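Household Management, Unit 6: Sorting and Folding
Handout for the evening group, Jan 31, 2021
Instructor: Deolinda Carvalho

Read the folding chapter before class and bring your doubts. The chapter claims a household gets back 30 minutes a week by folding everything into upright thirds. It gives no source. I tried it through November and got back a drawer that fell over whenever I took out a sock.

What I will defend is duller. Clear a flat surface, keep the container to one side, and work on one piece at a time. A striped shirt is a decent first piece, as the stripes show you when the fold has gone crooked. 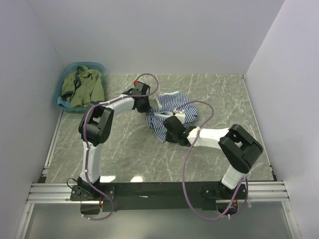

Vasco Bettencourt objected last term that one piece at a time is only slower, and that he sorts the whole load into piles first and folds afterward. Fine, if you have the table for it. His piles tend to become the storage system.

On the "file, don't stack" rule: it suits T-shirts in a shallow drawer. It does little for sweaters, and I have yet to see it survive a shared closet. Soft, bulky things should lie flat in the middle of the surface with the rest pushed aside.

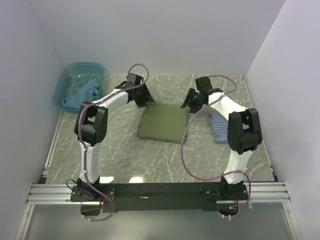 Smooth from the center out, then stop. The chapter wants a second smoothing and a third, and I can't find what they add.

For next time: fold one load your usual way and one by the book. Write down the minutes for both, including refolding.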